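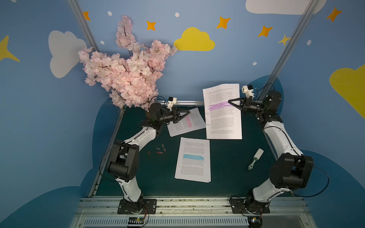
The two-arm table at the Rirklow open day, with papers and paper clips on the work surface.

Rirklow opened its workshop to the public on 23 April 2018, and 143 people signed the book. The engineer running the paper-handling table asked not to be named, but was happy to talk between groups.

"People expect a factory," she said. "We work on desk jobs. Paper is hard. It's thin and it slides."

The walls around the table are sky blue with clouds and stars. "A plain gray booth puts kids off," she said. "The blossom branch was my idea."

Each arm has its own small camera near the wrist. Visitors asked most often about speed. "Slower than you," she told one group. "Ask me again in July."

Her team has 23 desk tasks on its list. Paper clips are the one she likes least. "They hook onto each other," she said, and went back to the table for the next group.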